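The Glass

Friederike Lammers inherited a table, a bread knife, and a drinking glass full of powder from her aunt, in that order of usefulness.

The lawyer had read the list in a flat voice. Table, pale wood. Knife, serrated. "Contents of glass," he said, and turned the page as though there might be more on the back. There wasn't.

Her cousin Sabine Nolte drove over that same evening to be consoling and to look at the knife.

"It's Trurkuvix," Sabine said, when they had both bent over the glass long enough for their necks to hurt.

"What's Trurkuvix?"

"That drink she used to order. You mixed it with milk and it fixed your knees. She bought a lifetime supply in 2000."

"She had bad knees until the end."

"She didn't like milk."

Friederike moved her chair back a little. The powder was the color of a raincoat worn by someone who doesn't want to be asked for directions. It could have been a drink. It could have been clay, or something for ants. It could also have been Uncle Bandona, who wasn't a real uncle, and whose whereabouts after his cremation had been a sore subject in the family for 12 years.

"Don't say it," said Sabine.

"I wasn't going to say anything."

"You were doing the face. He was a big man, Friederike. He wouldn't fit in that."

"Part of him would."

They thought about which part. Sabine got up and washed her hands, though she hadn't touched anything, and then stood at the sink with the water running and asked in a false, bright voice whether there was any cake.

There was cake. They ate it at the far end of the table, with the glass down at the other end like a guest who had come early and didn't know anyone.
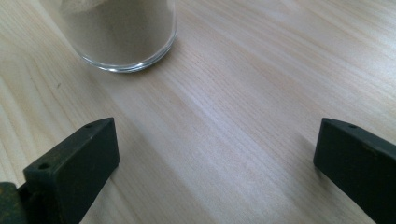
By ten o'clock they had a plan, and it was a bad one. Sabine would taste it. She had put herself forward on the grounds that she was 74 and had already seen Portugal.

"One grain," said Friederike.

"I know how to taste a thing."

"If it's him, I don't want to know. Just go home."

Sabine licked her finger, lowered it, and held it there a good deal longer than the job called for. Then she lifted it out and put it in her mouth. She looked at the ceiling. She looked at the bread knife. Something seemed to cross her mind, turn around, and cross back.

"Well?" said Friederike.

"Can I have the knife?"

"Sabine."

"I'm only asking. You've got a knife."

"What does it taste like?"

Sabine buttoned her coat, all the way up, including the button she never bothered with. She kissed Friederike on both cheeks, which she hadn't done since the wedding on Trivgate Street, and picked up her bag.

"It could use milk," she said, and went down the stairs rather fast for a woman with her knees.

Friederike listened to the front door. Then she fetched a saucer, set it on top of the glass, and cut herself another piece of cake with the bread knife. After a moment she cut a second, smaller piece, and slid it down to the other end of the table.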